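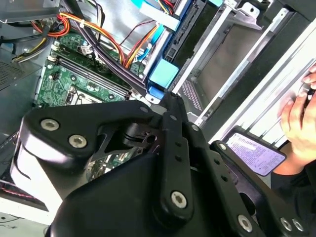
Section 8: Trying a gripper on the PC teardown bench

By now the arm is bolted down, the controller talks to the wrist camera, and you have run the free-air moves from Section 7. Time for the fun part! A desktop tower is one of the best tests we know for a gripper. It has thin tabs, soft cables, sheet metal and very little room to turn around in, and you will learn more from one drive bay than from a whole box of foam blocks.

The steps below are for the Leltach linkage gripper. If you are comparing it with the Cundwood parallel jaw, run the whole section once with each and keep the same case on the bench for both.

Before you start

Unplug the tower, hold its power button down for a few seconds, and take the side panel off.

CAUTION: Keep the stop button within reach of your free hand. The outer links can pinch, and they swing wider than the fingers do.

1. Set the force limit to 20 percent in the Cellbridge panel. You can go up later.

2. Set the arm to hand-guide mode and bring the gripper to the open side of the case. Come in at an angle. A straight approach looks neater, but the outer links will meet the drive cage before the fingertips get anywhere useful.

3. Watch the wrist view as you go in. You want the fingertips and the target both in sight. If a link covers the target, back out and roll the wrist a little - this usually does the trick.

4. Pick a target near the drive cage. Data and power connectors are great for this, and so is a release tab.
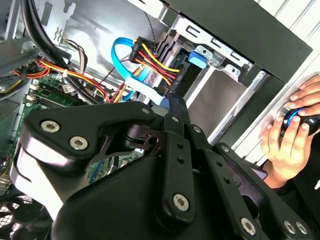 Figure 8-2. Fingertip at the drive connectors, with hands steadying from the right.

5. Close slowly until the fingertips make contact, then stop. Read the finger position in the panel and write it down.

6. Open, back out along the same path, and save the pose.

7. Repeat from step 2 until you have 20 tries. Do all of them with the same target before you move on to another.

NOTE: Bundled power wires love to slip between the links. Push them aside before each try, and never pull the gripper free if one is caught. Open the fingers first.

Comparing your results

Score each try as clean, touched or missed. "Touched" means a link or finger brushed something other than the target. We think this column is the most interesting of the three, and it is where the two grippers really show their character - a slim jaw and a wide linkage can both reach a connector and still behave very differently on the way there.

If your scores jump around a lot, check the wrist screws and repeat the camera alignment on page 112.

Section revised 8/25/20 by Zamfira Sandu and Arnaldo Nogueira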